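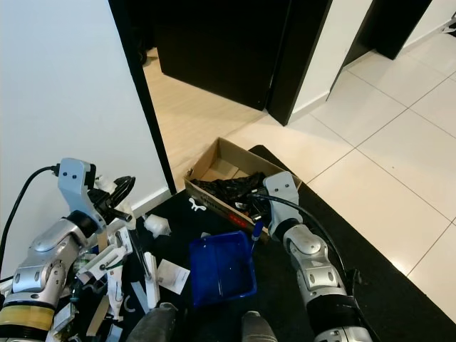 Unpacking at Cotstead, the doorway corner
Last updated 9/19/25
17 shares · 8 comments

We moved into the Cotstead rooms in May, but many boxes stayed closed until now. The black mat in the doorway became our working place, and all the paper and plastic strips land there first. The blue tray is for small parts, I do not want to search for screws again on the white tiles.

Efthymia Economou asked me why I do not unpack in the big room. The light floor in there is new and I am afraid to scratch it, so the boxes must wait at the door.

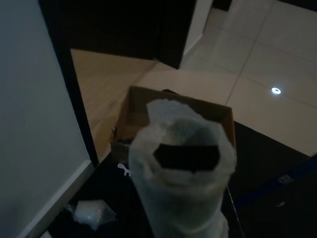 The white foam sheets I fold and keep, when they are not torn. They are good for plates and for glass, and a new roll at Kennedy is 15 dollars. The cardboard I make flat and tie with string. For the paper and the plastic pieces I have one big bag, and when it is full I carry it down in the evening.

Next are the boxes from Carnik, which are heavier, and after them the shelf. I will add more pictures when the corner is clean.

15 comments on the previous gallery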